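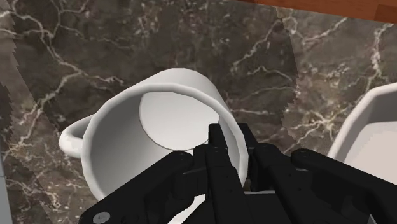

同一个任务，该用手柄遥控录示教，还是用主从臂带着录？

看任务里有多少接触。以移动和放置为主的用手柄就够，录得快，操作的人也不容易累；要把手指伸进开口、贴着边沿用力的，用主从臂录，手腕的姿态能连续变化，轨迹上的停顿少。两种数据可以混着训练，但录的时候要分目录，来源字段要填，后面才能分开看。

2023年8月10日

接着做 Zeven 场景里倒放杯子的任务。上午用手柄，下午换主从臂，晚上只跑回放和整理，没有再录新的。

场景没动，还是深棕色大理石台面加白杯子那一套，杯子躺着，旁边留着另一件白色器皿当干扰物。任务写法也没改：从侧躺的杯子开始，一根手指进杯口，贴住下沿的内侧，另一侧的手指在外面跟上，夹住，抬起，转正，放下，松开，退出。成功条件是杯底朝下，静止两秒，夹爪与杯子没有接触。

先记一下数量，免得以后对不上。从5月到今天上午开工前，这个任务名下一共有503条示教，手柄和主从臂都在里面。用 Csonka 的筛选脚本过一遍，能进训练集的是282条。剩下的我随手翻了一部分，大多是下面几种情况：

一、夹住以后抬得太早，杯子在指间滑，操作的人又放下重来。轨迹最后是成功的，但中间有一段反复，脚本按“二次接触”剔掉了。
二、手指进杯口时顶到了杯底，接触力冲得很高。
三、松开以后没有直着退，手指带到杯沿，杯子又倒了。
四、录制开始时手柄没有归零，开头有一截漂移。

第一种我觉得剔得太狠。人重来一次的那一段，对策略学“没夹稳怎么办”有用。跟 Soledad Sotomayor 说过，她的意见是先别动训练集，把这类单独标成 recover，做一组对照再说。同意，标签今天加上了，对照还没跑。

上午，手柄。

用 Holterley 那只手柄，左摇杆平移，右摇杆管手腕的俯仰和偏航，扳机管开合。滚转放在肩键上，一格一格走，这是手柄录这个任务最别扭的地方。杯子侧躺着，杯口的朝向每次随机，夹爪要对上去，经常平移、俯仰、滚转三样都得调，可手只能顾两样。结果就是先平移到位，停，再调手腕，停，再补平移。轨迹看着像楼梯。

试了把平移速度上限降到原来的一半，好一点，楼梯的台阶变小了，但整条变长，录几条以后拇指发酸。又试了把坐标系从基座系改成工具系。改完以后“往前推”就是沿着手指的方向进杯口，这一步顺了很多，基本一推就进去。代价是退远了以后找方向容易糊涂，手腕歪着的时候，推“左”画面里走的是斜的。最后定的办法是接近阶段用基座系，离杯口还有一段距离时按一下方向键切到工具系，放下杯子以后再切回来。切换的时刻写进了日志，字段名 frame_mode，0是基座，1是工具。

切换那一下有个毛病：如果摇杆没有回中就切，末端会跳。速度指令的数值没变，方向突然变了。给切换加了条件，摇杆幅度低于死区才生效，否则忽略并让手柄短震一下。改完以后自己故意推着摇杆去切，没有再跳。

手指进杯口的深度要多说几句。开始我习惯把手指尽量往里送，觉得夹得牢。实际上中间那根手指伸得深，指尖离杯底就近，稍微多推一点就顶上，仿真里杯子直接被推走，一路滑到旁边那件白色器皿跟前。后来改成指尖刚过杯沿，进去一小段就停，靠杯沿厚的那一圈受力。这个位置抬起来时杯子会绕着杯沿稍微转一点，转的量不大，转正那一步可以补回来。

杯子的碰撞模型是多面体，杯口那一圈不是真圆。手指压在一个面的中间，接触点稳定；压在两个面的交界上，接触点会在两边来回跳，力的曲线有细密的毛刺。肉眼看画面看不出多少，回放力数据才明显。问题在于操作的人没法选压在哪里，所以数据里两种都有。我把接触力做了一次滤波再存，原始值另存一列，两列都留着，别覆盖。

还有杯柄。杯柄朝哪一边对示教影响很大。杯柄在外侧手指要落的那一边时，手指会先碰到杯柄，夹出来的姿势是歪的。目前的做法是夹爪绕着杯口换个角度进。人一看就知道要换，可换的时机各人不同，我是在远处就换好再靠近，Soledad 是靠近了才转。两个人的轨迹放在一起，中段分得很开。这个先记着，后面训练如果在中段犹豫不决，首先怀疑这里。已经商量好，从明天起两个人都在远处换好角度再进，写进示教说明第四条。

画面方面。台面的纹理花，白色细纹很多，策略会不会把纹路当成杯沿的边，暂时不知道。阴影边界也是锯齿的，渲染设置里阴影贴图分辨率偏低。调高以后边界平滑，但每帧渲染变慢，遥控时手上能感觉出拖。遥控的时候用低的，训练用的图像离线重新渲染，用高的，这样两边都顾到。离线重渲染依赖状态日志完整，所以录制时每一步的物体位姿都必须存，不能像以前那样只存首尾。确认过了，从上个版本开始已经是逐步存。

延迟也测了。手柄到画面更新，端到端，最差的一次是582毫秒，出现在刚切换场景以后的头几秒，应该是在加载纹理。平时低得多，手上没有感觉。处理办法很笨：场景重置后等画面稳定再允许录制，录制键在这段时间是灰的。之前有几条开头乱动的示教，估计就是这么来的，人推了没反应，又多推了一点，然后一下子全到了。

下午，主从臂。

主臂用的 Fola 那台小的，关节比例和从臂不一样，走的是末端映射。位置一比一，姿态也是一比一，夹爪开合按行程归一化。开始前先对齐：把主臂摆到支架的标记位，按踏板，从臂的目标位姿与主臂当前位姿建立相对关系，之后只传增量。踏板松开就断开，再踩重新接上，类似鼠标抬起来挪一下。

主臂录这个任务的手感明显好。手腕一边靠近一边转，进杯口那一下是一条弧线，没有停顿。抬起和转正也是连着的，杯子离开台面的同时就在往回转，手柄做不到这个。

问题有三个。

第一，主臂没有力反馈，手指碰到杯沿手上不知道，全靠看画面。用手柄时速度慢，靠眼睛够用；主臂动作快，眼睛跟不上，压得过重的次数比上午多。临时加了声音提示，接触力过一个阈值就响，再大音调变高。有用，但戴着耳机录久了烦。Soledad 提议改成画面边上一条色带，力越大颜色越深，她来写。

第二，踏板重新接上的瞬间，如果人的手在抖，从臂会跟着抖一下。加了一段短的渐入，接上以后增量的权重从零升到一。渐入时间太长手感会发黏，现在这个值凑合，参数在配置里叫 clutch_ramp，想调的自己调，调了要在条目里写明。

第三，主臂的夹爪扳机行程短，开合不容易停在中间。这个任务恰好需要停在中间：手指进杯口之前不能全开，全开的话外侧的手指离得太远，会先碰到别的东西；也不能太窄，窄了进不去。在映射上做了一段平台，扳机行程的中段对应一个固定开度，过了平台才继续合。这个开度目前按这个杯子定死，换杯子要重设。以后最好做成按物体尺寸自动算，不急。

按这个设置连续录了12条，全部过了筛选脚本。数量太少，说明不了什么，只是先确认流程能走通。里面有两条我自己看着不满意，松开以后退得慢，手指在杯沿附近停得久，留着没删，备注里写了。

关于松开和退出，定一个规矩：先张开到平台开度，停一下，看杯子有没有跟着动，再沿手指方向直退，退出杯口以后才允许横向移动。上午有几条是张开的同时就往上提，画面里没事，力数据里能看到杯子被带了一下，只是没倒。这种示教学过去以后，位置稍有偏差就会把杯子带倒。筛选脚本目前抓不到，因为它只看最后状态。打算给脚本加一项：松开以后杯子的位移超过阈值就标出来，只标，不剔，由人看。

再记一个关于起始姿态的问题。随机化的时候杯子的位置是均匀撒的，可实际录的时候，人不喜欢杯子离右边那件器皿太近的情况，夹爪张开容易碰上，于是遇到就按重置，换一个。日志里能看到重置的次数，不少，而且集中在右侧。结果训练集里右侧的样本稀，策略以后在那边大概率不行。以后遇到这种位置不准直接重置，至少试一次，失败也存下来，标 fail。确实没法做的，备注里写理由，再重置。右侧缺的那些，下次从固定列表里取初始位置补录，列表我来生成。

晚上，回放。

把上午和下午的各抽几条，在仿真里按记录的动作开环回放，看能不能复现。手柄的都复现了。主从臂的有一条没复现，杯子在转正的时候从指间滑出去。查下来是动作记录的时间戳和仿真步没有对齐，主臂的采样频率比控制频率高，存盘时取了最近的一帧，有时候取到下一帧去了。改成在控制步的开头取值，一步取一次，取到什么就执行什么、存什么。用新写法又录了一条来回放，没有问题，这条只作测试，没放进数据目录。

旧的主从臂数据怎么办：物体位姿是逐步存的，可以用状态回放去渲染图像，图像是对的，只是动作有最多一步的错位。Soledad 认为错位这么小影响不大，我倾向于用状态反推动作，重算一遍末端增量。先不争，重算的脚本不长，算完两份都训一下看差别。放在重算之前的那份目录改成只读。

顺便试了一下在回放上面做人工接管。让旧策略自己跑，人手放在主臂上，看着不对就踩踏板接过来，做完再松开。旧策略是用5月那批数据训的，接近杯子没有困难，卡在进杯口：指尖在杯沿外面来回蹭，进不去，也不退。接过来以后人只需要退一点、抬一点、再进，后面的它自己能做完一部分。这种接管数据很省人，一次只录最难的那一小段。格式上要多一个字段标明每一步是谁在控制，human 或 policy，训练时只用 human 的部分。字段先加上，空着也行。

接管时有一个手感上的毛病，踩下踏板的瞬间主臂的姿态和从臂差得远，虽然传的是增量，不会跳，但人手里的方向和画面里的方向对不上，要反应一会儿。如果主臂能带电机跟着从臂走就没有这个问题，我们这台不行。暂时的办法是在画面上叠一个半透明的坐标轴，显示主臂现在的朝向，人在踩踏板之前先把手腕转到差不多。试了几次，比没有强。

给后面接着录的人：

开录前检查来源字段，手柄填 pad，主从臂填 leader，别留默认值。
手柄先归零，摇杆放手看漂移，超了就重新校准。
主臂对齐以后先空走一圈，看画面方向对不对。
每录完一组看一眼硬盘，逐步存位姿以后文件大了不少。
录的时候累了就停。上午后半段我的几条明显变差，进杯口的动作越来越急，自己当时没觉得，回放才看出来。

操作者编号也请填。之前有一段时间两个人共用一个编号，想按人分开看中段轨迹，分不出来，只能按日期猜。

没做完的：

recover 标签的对照训练，排队等显卡。
力的色带，Soledad 在写。
筛选脚本加松开后位移的检查。
右侧初始位置列表。
主从臂旧数据的动作重算。
滚转能不能从肩键挪到手柄的陀螺仪上，Holterley 的驱动里能读到角速度，没试过噪声大不大。
换一只杯沿薄一点的杯子，看平台开度要改多少。

目录的事补一句：今天的数据在 zeven 下面按 pad 和 leader 分开放，上午改坐标系切换之前录的几条也在 pad 里，frame_mode 这个字段是空的，读的时候按0处理。训练集清单还是旧的，要等松开位移那项检查加好再重新生成，期间请不要手动往清单里添。

主臂的踏板线接头有点松，插紧以后没再断过，下次用之前先晃一下看看。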